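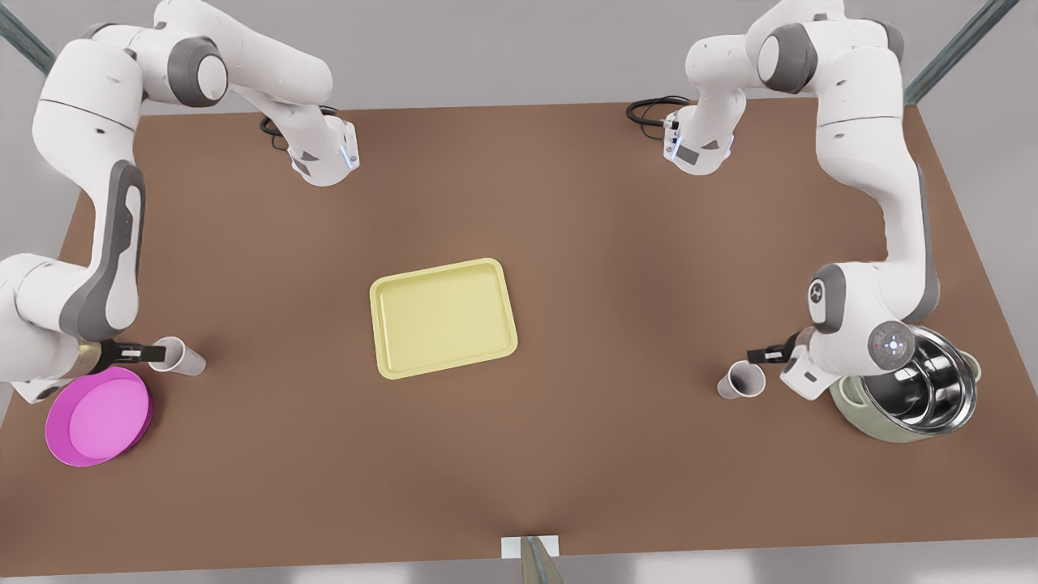 Fig. 1. Rendered tabletop with two robot arms and two paper cups.

Print
E-mail

Week 4: Timing in the political sketch
Course notes, D. Peeters

1. Setup length. A cold open has to name the public figure, the occasion and the point of dispute before the first laugh. Compare the two Salham debate sketches: the first spends 50 words on this, the second 300. The second loses pace and recovers only when the moderator enters.

2. Impression and script. An impression rests on voice, posture and one repeated phrase. The script must leave room for the phrase. In the Covberg Revue of 2000 the mayor's phrase comes at the end of each answer, so the audience starts to expect it. The writers then withhold it once.

3. Straight role. The moderator speaks in a flat tone and does not react. See Chamoun, ch. 2, on interruption.

Reading: Elley, "The Desk and the Podium," first half.

Assignment: draft a debate sketch for three voices, 1000 words maximum. Mark each pause in the margin.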